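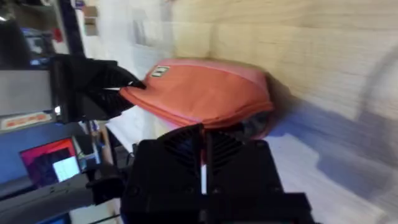 Why are customers getting two shipping confirmation emails for the same order?
The old mail job on the Drelia server was never turned off after the move to Ballberg, so both systems send one.

Ticket opened by: Hala Salem, Clondville web store
Priority: high, then medium, see below
Opened: 2022-08-13
Status: closed, one item left over

Original report

Customers writing in since this morning saying they got charged twice. They didn't, I checked nine of them against the card processor, one charge each. What they got is two emails. Same order number, same total, different footer. One says Clondville Store and the other says Clondville Online Store which we haven't used in ages. 21 complaints so far and the inbox is filling up. Please look asap, people are canceling orders over this.

Log

08:50 Picked up. Asked Hala to forward two full pairs with headers.

09:05 Got them. Email A comes from Ballberg, that's right. Email B comes from the Drelia box. Drelia should not be sending anything at all, store side was shut off at the move.

09:20 Logged in to Drelia. Store is off, yes. Mail job is a seperate thing and still in the schedule, runs every 15 minutes. Looks for orders marked shipped and no "notified" flag, sends, sets flag.

09:30 But why only now? Move was weeks back. Checked mail log on Drelia, nothing sent at all until last night 23:15, then a big burst. Total sent since then 1,457.

09:35 Paused the job. Did not delete it, want to see what fed it first.

09:40 Told Hala the duplicates should stop. Priority down to medium.

10:10 Two more complaints in, but both emails time stamped before 09:35. Fine. Nothing new after that.

10:25 Found the feed. Nightly order sync got switched back on yesterday evening. It copies shipped orders from Ballberg into the old Drelia database. The flag column doesn't exist on the Ballberg side so every row lands blank, and the mail job reads blank as "not notified". So it emailed everybody shipped in the sync window plus every new one after.

10:30 Asked who turned sync on. Issa reporting plugin was updated yesterday, and the update notes say it needs the sync running for the monthly sales report. Plugin setup has a checkbox, "enable legacy sync", ticked by default. So no person did it, the updater did.

10:45 Turned sync off. Issa report page now throws an error, expected. Hala says the report isn't needed until the start of the month, ok to leave broken for now.

11:15 Question from Hala: can we mail everyone an apology? Can do, but please only one email each, and keep it short. Export of addresses is in the shared folder. Mailing tool sends in batches of 400, leave a few minutes between batches or the provider throttles us.

11:20 Also from Hala: some customers got the second email in an order where an item was refunded, so the total was wrong in B. Checked. Email B uses the order total at time of shipping and ignores refunds. Email A is correct. If a customer asks, go by A. No money moved, refunds are all fine in the processor.

11:50 Put a test order through on Ballberg, marked shipped. One email. Waited 30 min. Still one.

12:25 Second test, with a refund on one line. One email, right total.

12:40 Compared 100 random orders from the export against the processor just to be safe. One charge on each. Nobody was billed twice.

13:05 Deleted mail job from Drelia schedule. Copy of the script saved with this ticket in case. Blocked outgoing mail from that box at the firewall too, should have been done at the move.

13:10 Apology text from Hala, went out in batches, no bounces worth mentioning.

14:30 Hala: no new complaints since lunch, three thank you replies. Happy to close.

Reply text for support, paste as needed

Hi, sorry for the mix up. You got two shipping emails for one order by mistake. You were charged once and will recieve one package. Please use the email with the Clondville Store footer, the tracking link in that one works.

Left over

Issa report needs a source other than the legacy sync. Opened with the plugin maker, no answer yet. Do NOT tick the legacy sync box on the next update. Drelia stays up read only until October, then gets wiped.

Closed 14:40.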